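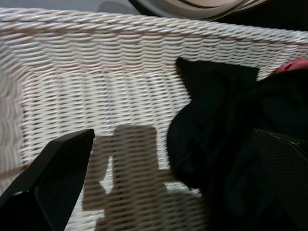

4. Basket pick exercise

Complete section 3 (homing and gripper zero) before starting. Teams work in pairs, one person at the keyboard and one at the stop button.

4.1 Set the basket inside the taped area on the table. Leave the items bunched up. Do not fold or flatten them.

4.2 Switch on the arm and wait for the steady green light.

4.3 Start the Wendach control program and load the profile "basket_soft". Closing force is set to 587. Do not go over 699 with cloth.

4.4 Open the fingers fully, then jog down until both tips are below the rim.

CAUTION: Keep hands out of the basket whenever the arm is powered – even when it is paused.

4.5 Check the wrist camera view. Both fingertips should show at the bottom. If only one shows, the mount has turned and needs to be reset (section 2).

4.6 Move sideways until the cloth is between the fingers. Close, wait 2 seconds, then lift straight up.

4.7 Save the run under your team name, Emstead or Mahasneh. Runs saved without a name are deleted at the end of the session.

Note: Dark cloth is hard to tell apart from the fingers on screen. Raise the exposure to 800 before changing anything else. The shadow of the hand on the bottom of the basket is normal.

Note: If a finger catches in the weave, press stop and open the gripper by hand – do not pull the basket away.

Report damaged finger pads to Katherine Betancur. Spares are in the Ondano drawer.

Revised 9 August 2026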